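Folding demos with the hand-held gripper

Quick steps, more when I get time. Do it on a bed, plush blanket is fine. Lay the sock flat and sideways on to you, pads open, then come down slowly over the middle.
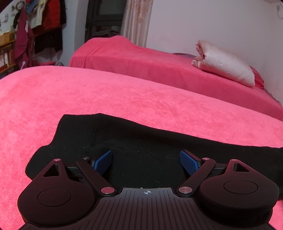
Page last changed: September 2025

Close, lift, fold, let go. Then hands back to the start. 3 seconds still before the next one - Geert keeps forgetting this and the Jotano import chops his endings off.

Thicker knits: use 2 grippers, one each side. Open wide before you go in. Dont drag.

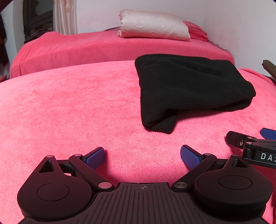

If it bunches up, leave it and carry on, Irja wants the messy ones too. Bin a take only if you drop the gripper. Target is 500 folds per home, then send the lot to Norneck.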